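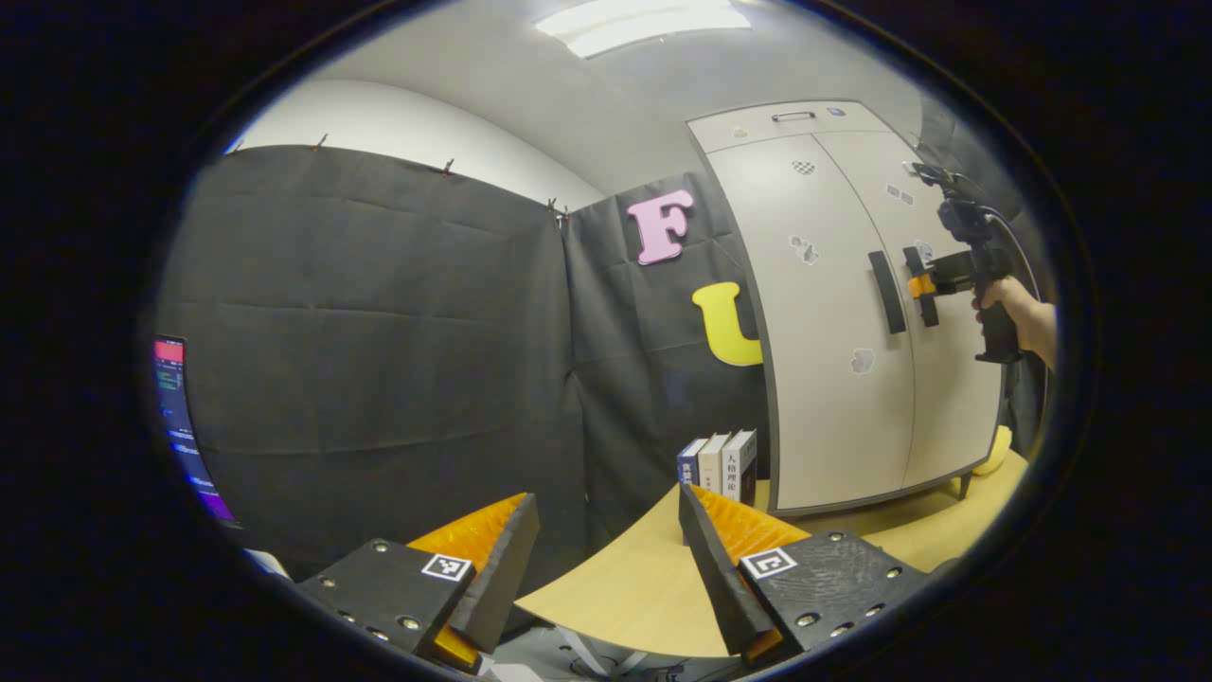
Progress report to Rakeveo
Teaching by demonstration: shelf and table tasks
Covers the period to the end of June

Prepared by Hường Tiêu, Dadlow

1. Where we are

The grant pays for 1,000 usable demonstrations across two tasks, and for a first trained policy on each. At the end of June we have 500 usable demonstrations of the first task (lifting a book from a row and setting it down flat) and 100 of the second (opening a cabinet door by its handle). The first task is on plan. The second is behind, for reasons given in section 3.

All demonstrations are now collected with the hand-held grippers. The remote-control rig, which we used for the early work, has been kept for checking and correction only.

2. Change of method

In the original proposal we said that two thirds of the data would come from remote control of the arm. We stopped doing this in the spring. An operator on the remote rig needed long breaks, and the recordings showed a lot of hesitation just before contact. Nhi Nông compared the two sets and found that the hand-held recordings had smoother approaches and fewer false starts. The trade-off is that a person's hand can reach places the arm cannot, so each recording has to be checked against the arm's limits before it counts. Chiến Lưu wrote the check and it now runs overnight. We only report recordings that pass it.

The soft ribbed pads on the fingers are the same on the hand-held tools as on the arm. Earlier pads were flat and let glossy book covers slide. We changed both sides at the same time so that what a demonstrator feels is close to what the arm will meet. The square markers on the finger bases are used to work out how far the fingers are open. Two batches were lost before we noticed that one marker had been stuck on slightly turned; those are not included in the figures above.

3. Problems in the period

Cabinet task. Most of the rejected recordings come from this task. Demonstrators tend to step sideways as they pull, and the path they draw then goes outside what the arm can follow from its fixed base. We have written a short guide for demonstrators and Cường Nghiêm now sits in on the first 40 attempts by anyone new. The pass rate has gone up since, but we would like another month of figures before claiming it is fixed.

Tracking. The tool works out its own position from what its camera sees, so plain walls and plain black curtain are difficult for it. Putting coloured foam letters on the curtain and patterned stickers on the cabinet doors has cut the number of lost tracks. It is a cheap measure and we intend to keep it, although it does mean we must show later that the policy does not depend on those letters and stickers. Pylyp Hrytsenko will run that test with the decorations moved and then removed.

Cables. The cable at the top of the gripper still gets in the way of wrist turns. A lighter one is on order from Ung. Delivery has slipped once already.

4. Training results so far

The first policy for the book task was trained on 500 demonstrations. In 40 trials on the arm it picked the correct book and put it down safely in 31. Of the nine failures, six were cases where the fingers closed on two books together — thin spines standing tight against each other remain the hardest case. We are adding more of these to the collection plan and fewer of the easy ones.

There is no policy yet for the cabinet task. With 100 demonstrations we do not expect a useful one and have not spent computing time on it.

5. Spending

Staff costs are in line with the budget. Equipment is slightly under, as the second arm gripper was repaired and not replaced. We ask Rakeveo to agree that this saving be moved to demonstrator hours for the cabinet task. No other changes are requested.

6. Next period

Collect the remaining 400 cabinet demonstrations, with the Zito software updated so that a rejected recording is flagged while the demonstrator is still in the room.
Fit the lighter cable and repeat the wrist-turn recordings.
Run the test with letters and stickers moved, then removed.
Train and try a first cabinet policy.

Questions on the data should go to Nhi Nông, and on the budget to me.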